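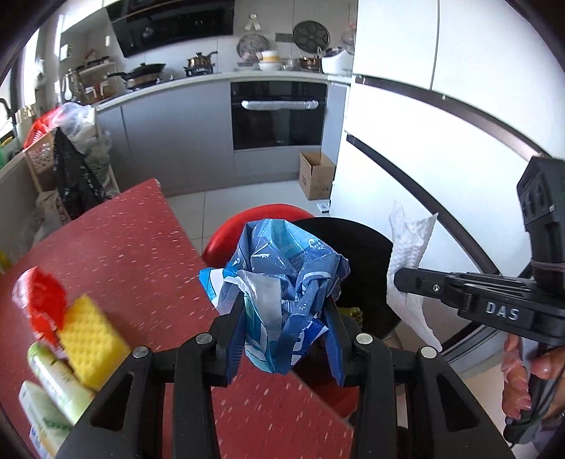
Pomare Reuse and Household Waste Programme
Progress report to the funder, second reporting period, to the end of July

1. Purpose of this report

This report sets out progress against the funding agreement for the second reporting period. It covers the kerbside trial, the drop-off point at Pelia Road, the schools work and spending to date. It should be read with the first report, which described the setting up of the programme and the appointment of staff.

2. Kerbside trial

The trial of separate soft plastics collection began in the northern half of Pomare and now reaches 80 households. The agreement required 80 by the end of the period, so this target has been met. Collections take place every fortnight and start at 7.30 am.

Householders were given a printed guide and a roll of collection sacks. The guide was revised after the first month. The earlier wording asked for "clean film only", and many households took this to exclude bread bags and the outer wrapping from toilet rolls. The revised guide lists both by name. Paper towels and tissues remain outside the trial and should go in the general bin, or in home compost where they have been used only with water or food.

The share of sacks rejected at sorting fell from 35 per cent in the first month to 30 per cent in the last. This is short of what we had hoped for. Most rejected sacks contained food trays with film still attached, and the sorting contractor, Plometti, cannot separate these by hand at the present price. Rangi Mahuika is in discussion with Plometti about a revised rate and will report the outcome in the next period.

3. Drop-off point, Pelia Road

The drop-off point opened four weeks later than planned. The delay arose from the drainage consent, which had to be resubmitted when the position of the container was moved away from the boundary. The site is now open every morning except on public holidays.

Use has been steady. Residents of the flats on the east side, who have no kerbside service, have asked for evening opening. We do not have the staff hours for this at present and have not included it in the forecast.

4. Schools

Sessions were held at 2 schools, against a target of 2. Teachers asked for more material suited to younger pupils, and a shorter version of the sorting activity has been written. Rangi Rakena leads this work and has agreed dates for the coming term.

5. Record keeping

Collection weights were kept on paper until the end of May and are now entered directly into Flasodik. The older sheets have been typed in and checked against the contractor's invoices. Three did not agree and are being followed up.

6. Spending

Spending is within budget overall. Vehicle hire is over its line owing to a repair to the lift on the collection truck, and printing is under. We ask for approval to move the unspent printing money to vehicle hire. No change to the total grant is requested.

7. Next period

Work will continue on the rejection rate, the Plometti contract and the extension of the trial south of the railway line. The extension depends on a second collection day being agreed with the depot. A draft route has been sent to the depot manager and a reply is awaited.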